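Working notes for the **Flavell shelf list**, the little catalogue of books we keep on the long table and lend out to anyone who asks nicely. If you've arrived from the Dinano pages, welcome, and do put the kettle on first, as I have never managed to keep one of these files short.

## What's in the folder

- `shelf.csv` – one row per book, 155 rows at the last save
- `loans.csv` – who has what, by initials only
- `sorting.md` – the long version of the rules below, with all the arguments left in
- `old/` – the list as it stood in May, before the Pitkänen boxes were added

The whole thing is plain text and opens in anything. Please keep the commas out of the titles if you can bear to, or wrap the title in quote marks, otherwise the columns slide along and I spend my evening pushing them back.

## How the sorting goes

We do it at the table, a few books at a time, hardbacks and paperbacks together. I did try having separate days for each (the paperbacks are so much lighter to carry up!) but people kept finding a novel in one pile and its sequel in the other, and it was more fun all mixed in anyway. Covers get looked at first, then the title page, and the title page wins if the two disagree.

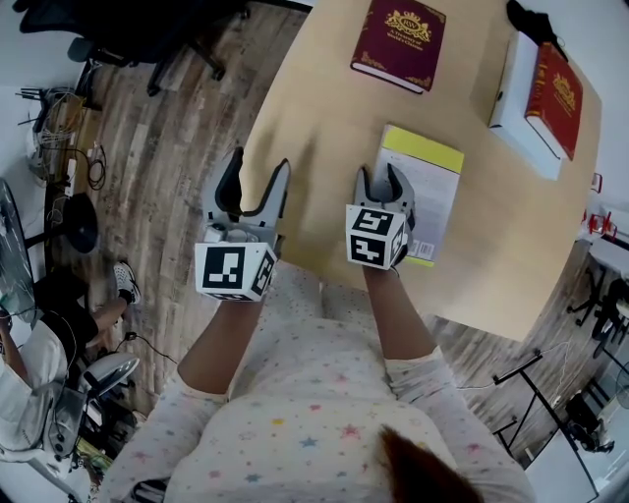
*Books on the sorting table, with the maroon "RW" hardback towards the top.*

Gilt titles are a lovely thing and a perfect nuisance to copy out. Type what you can read, put a question mark after anything you can't, and leave it for a second pair of eyes. In the `cover` column we use a short list of colours, and I'd ask you to stick to it even when you feel poetic:

| word | use it for |
|---|---|
| red | anything from brick to pillar box |
| maroon | the darker, winey ones |
| pale | cream, white, beige |
| other | say what in `notes` |

Red and maroon do cause trouble, especially when two old hardbacks with gold on them are out on the same desk. Hold them side by side by the window if you're unsure. I've changed my own mind on 16 rows.
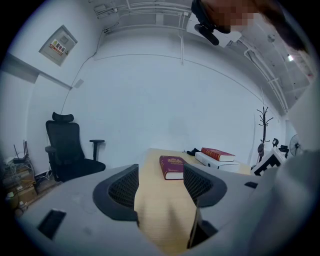

Sirkis wrote in to ask whether we might drop the colour column altogether and go by height, seeing that the bindings fade and the shelves don't get any taller. It's a fair point, and I've added a `height_mm` column for anyone who fancies measuring, but the colours stay for now. People come in asking for "the red one with the gold on", and I like being able to find it for them.

## Adding a book

1. Check it isn't in `shelf.csv` already, under the series name as well as the title.
2. Add your row at the bottom. Don't re-sort the file.
3. Keep `notes` under 100 characters. Longer stories are very welcome in `sorting.md`.

## Still to do

- Finish the Pitkänen boxes
- Decide what to call a boxed set with a volume missing
- Heights for everything on the bottom shelf

Last tidied Tue 16 February.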